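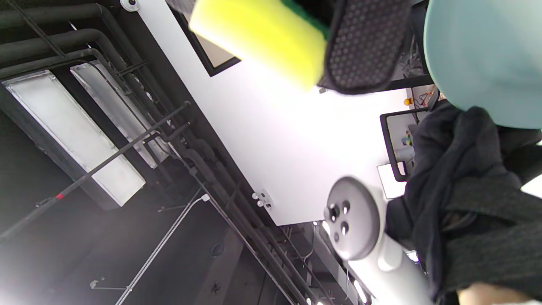
Figure 3. Éponge jaune à couche abrasive vert foncé et tampon en maille noire.

4.2. Durée d'usage et déclassement des éponges

La section précédente portait sur l'achat. Nous examinons maintenant ce que deviennent les éponges entre leur première utilisation et leur mise au rebut, période que les enquêtes de consommation documentent peu. Les données proviennent du questionnaire distribué à Seltville et à Skurkport (1000 envois, 512 réponses exploitables) et des entretiens menés à domicile par Davoud Zarei auprès de 12 foyers. Les deux sources ont été codées séparément, puis rapprochées.

La question « Quand changez-vous l'éponge de la cuisine ? » a reçu des réponses de nature très différente. Une partie des répondants indique un intervalle fixe, le plus souvent calé sur une autre routine du ménage : les grandes courses, le changement des torchons, la sortie des poubelles. Les autres se fondent sur l'état de l'objet. Ils citent l'odeur en premier lieu, puis l'usure de la face abrasive, la couleur et enfin la tenue en main. Une enquêtée de Skurkport explique qu'elle jette l'éponge « quand elle ne remonte plus après qu'on l'a serrée ». Ce critère mécanique revient dans plusieurs entretiens alors qu'il ne figurait pas parmi les modalités proposées dans le questionnaire. Il a été ajouté à la grille de codage lors de la révision d'avril.

Le passage direct de l'évier à la poubelle est minoritaire dans les entretiens. L'éponge est d'abord déclassée : elle quitte la vaisselle pour la plaque de cuisson, puis pour le lavabo, les plinthes ou les pots de fleurs. Les foyers marquent ce changement de statut de diverses façons. Certains coupent un coin, d'autres changent simplement l'éponge de place. Dans deux cas, la règle n'était connue que d'un seul membre du foyer, ce qui donnait lieu à des confusions et parfois à des disputes. Heydari, qui a relu l'ensemble des transcriptions, propose de parler de « seconde carrière » de l'objet. Nous retenons ce terme dans la suite de l'article.

La coexistence de plusieurs outils complique la mesure. Beaucoup de foyers gardent près de l'évier une éponge à deux couches et un tampon plus rugueux, auxquels s'ajoutent selon les cas une brosse ou une lavette. La répartition des tâches entre ces outils est stable à l'intérieur d'un même foyer mais varie fortement d'un foyer à l'autre. La face abrasive, par exemple, est proscrite sur les assiettes par certains enquêtés, qui craignent les rayures, et employée sans distinction par d'autres.

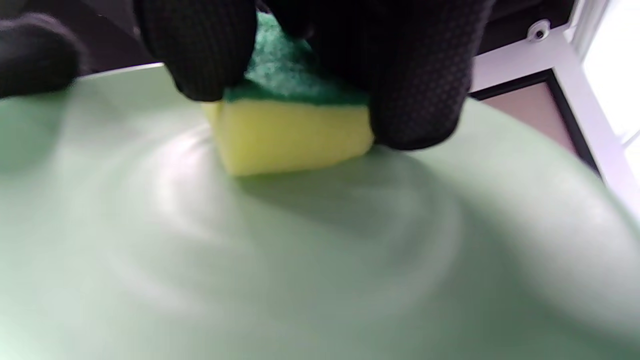 Cette variation ne suit ni l'âge ni la taille du ménage. Elle paraît liée à la vaisselle possédée, et plus encore à la manière dont elle a été acquise. Les pièces reçues en héritage ou offertes sont lavées du côté souple, même lorsque l'enquêté les juge solides. Le port de gants, relevé dans 200 questionnaires, n'est pas associé à un intervalle de remplacement plus long ou plus court. Il l'est en revanche au déclassement : les personnes gantées déclarent plus souvent réserver une ancienne éponge aux tâches jugées sales.

Deux limites doivent être signalées. Les intervalles sont déclarés et n'ont pas été vérifiés par un relevé au domicile. Par ailleurs, le questionnaire employait le seul mot « éponge », que plusieurs répondants ont compris comme incluant les lavettes en tissu. Les réponses ambiguës ont été conservées dans l'échantillon, mais exclues du calcul des durées présenté en section 4.3.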